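Slide 3, gripper trials

Okay, hi everyone. Say thanks to Kalkidan Nigatu for lending me the Vilavville bench! Quick show of hands, who has tried to get a robot to pick up a cable? Right, so you know. Give them a second to look before talking.

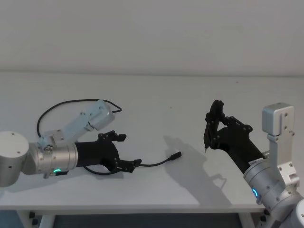

Left arm open, right arm holding the thin tool

Same gripper family on both sides (we call the pair Meredith, long story, skip it if we're running late). I ran 79 cable grabs for the Pillum comparison, and what I kept fighting was the fingertips. A thin cable on a smooth white table gives you almost nothing to get under. I'd close the fingers, get all excited, and find I'd pinched air.

Then Elin Gwilliam told me to slow the close way down and come in flatter. I grumbled, I tried it, and I liked it a lot better!

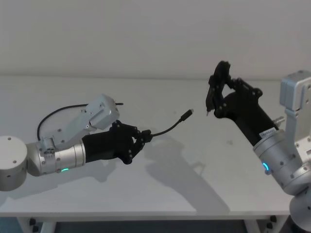 The other thing I changed was where along the cable I grab. Too far back and the plug swings all over the place, too close and there's no room for the second hand. I'm still arguing with myself on that one.

Next slide is the controller settings. Skip to 26 if someone asks about cameras.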